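Workshop Tips: Trying Out a Two-Finger Gripper on Cables
Posted 09/12/2021 in Workshop, Arms and Grippers

I have now used parallel fingers for enough small jobs that I want to write down how I test a new pair before I trust it with real work. My first tests were always with wooden blocks. Blocks are too kind. Almost every gripper can lift a block, and after a whole afternoon you know very little about it.

A cable is a better teacher. It is soft, it changes shape, and it has one hard part (the plug) which always wants to be in the wrong place. Take a power cord or a charger cord that you do not need anymore, fold it into a long bundle, and put it on a plain table.

The two finger sets I compared are the Gurkerholm and the Lauritsen. Both were driven by the same Pamoter controller, with the same speed and the same closing force, so the difference is only in the fingers. If you change the controller settings between two fingers, write it on paper immediately. I did not do this the first time and I had to repeat everything.

Tip: grip the bundle in the middle, with the loops standing free above the fingertips. If you hold it too near to one end, the other end becomes a long lever and it turns in the fingers. 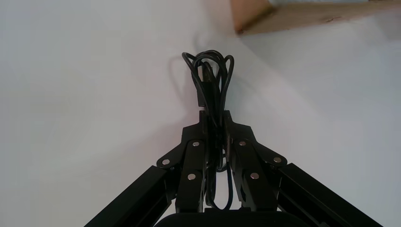 Cable bundle held at the middle, loops above the fingertips.

Tip: look where the plug is before you close. When a hard housing comes between the pads, only the housing is really held, and the strands beside it can slide out one by one. Move the fingers a little up or down the bundle and close again.

Tip: check the space between the links also, and not only the tips. A long loop can go down toward the base of the gripper. When the fingers open, such a loop may stay there and travel with the arm to the next place. I lost one good cable in this way.

My results, for who wants them. I made 22 lifts with each finger set. The Lauritsen dropped the cable 7 times and the Gurkerholm 2 times. The Lauritsen pads are smooth, and I think this is the whole explanation, but I did not yet try to put a rubber skin on them. For thin paper cards I liked the Lauritsen more. 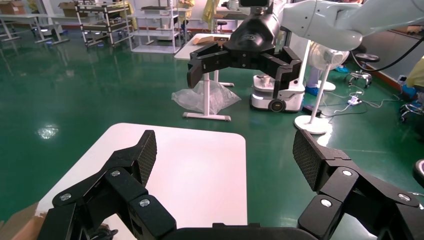

Reading time for the full article: 3 min

Two arms at one table

When two arms share the same table, I want them to have the same type of fingers. Then one list of settings is enough, and a spare pad fits everywhere. It sounds like a small thing until you look for the right pad in a drawer.

Open both grippers fully before you start a program, and look at the pads from near. A pad with a fine diamond pattern collects dust in the pattern. I clean mine with an old toothbrush and a little alcohol on a cloth. Let it dry before you grip something again.

Keep the arm's own cable loose enough for the full turn of the wrist, but not so loose that it can touch the fingers. I turn the wrist slowly by hand to both ends with the power off, and I fix the cable only after that. Cords on the floor should be away from the place where you walk with the stop button in your hand.

For the wrist camera I use the small one from Rallgate. Set the exposure by hand. With automatic exposure a shiny floor or a white table makes the black fingers into one dark spot, and then you cannot see where the cable goes between them.

Lower the speed for the moment just after the lift. A cable continues to swing when the arm has stopped, and a picture taken in this moment is not sharp. I put a short pause in the program there. 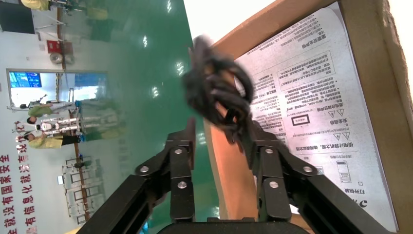

How much closing force should I use for a cable?
Start with the lowest force the controller allows and go up one step at a time until the bundle does not slip when you move the arm slowly. Then add one more step and stop there. If the pads leave a mark on the insulation, you have gone too far.

For unpacking and packing, make the opening of the box bigger than you think is necessary. Fold the flaps fully outside and tape them. Take the loose papers out if you can, or press them flat to the side, as fingers catch a paper edge very easily.

My Pamoter counter shows 3,648 closings at this moment. I changed the pads once, and next time I will note the number at which I do it.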